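About Jalalon House

Jalalon House is a small night shelter and day kitchen, and we have been looking after people with nowhere else to go for nine years now. It began with Thoa Cù handing out soup from the back of her van (she still makes the soup, and she still puts too much pepper in it!), and it grew bit by bit into the house we have today, with 30 beds and a kitchen that hardly ever goes cold. 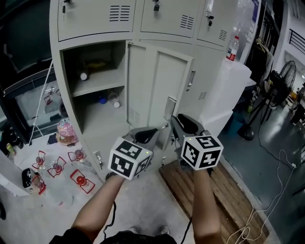 Anyone can come for a meal. You don't need a letter, and you won't be asked to explain yourself at the door. If you'd like a bed as well, do try to arrive by 5 in the afternoon, when Nhi La and the evening team sit down with new guests over a cup of tea and go through the house rules, such as they are.
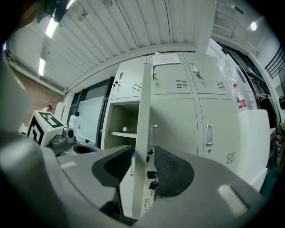 What we offer

A hot lunch and supper, clean bedding, showers, and somewhere safe to leave your bags while you go to appointments. We also have three family rooms on the quieter side of the building, so that parents and children can stay together.

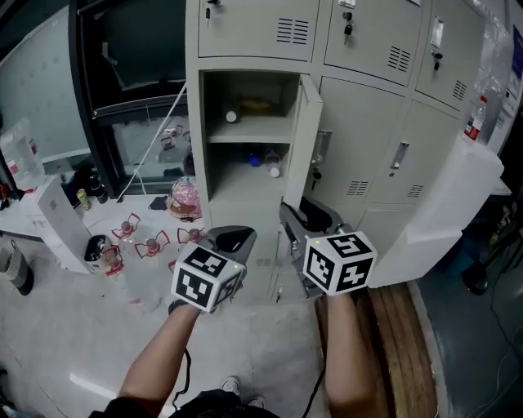

Our friends at Edura come in to help with forms, job letters and school places, and we're ever so grateful to them. Their reading group starts up again in January, and guests who have moved on are very welcome to come back for it.

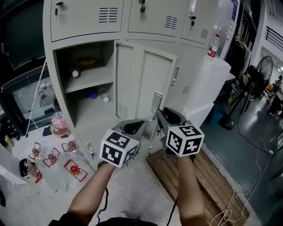
Metal lockers at Jalalon House

If you'd like to give blankets, tins or an afternoon of your time, please ring the bell and ask for Nhi.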